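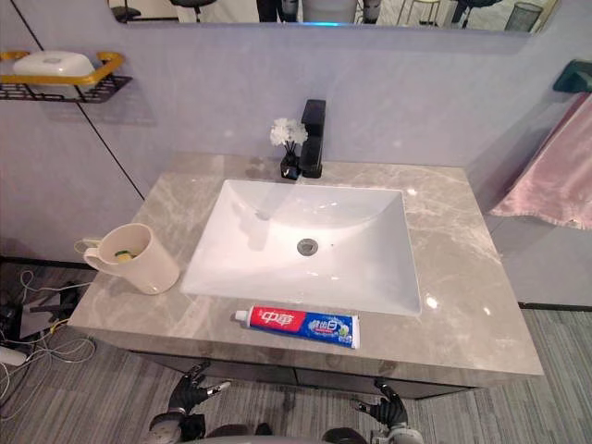

Ticket 330: Vanity station, open day demo
Opened by: Zarmeena Rana
Assigned to: Shagufta Naqvi
Date: August 16, 2019
Status: Monitoring

Fault: Right hand stops short of the toothpaste tube at the front edge of the counter. Controller logs code 102. Left hand reaches up toward the counter front.

Log
1. Restarted the hand controller. Code returned on the next run.
2. Reloaded the Tralta calibration file. No change.
3. Found wrist offset set to 4 mm. Reset to 2 mm. Code cleared.

Open: repeat the tube pickup before visitors are let in. Keep the mug position as set.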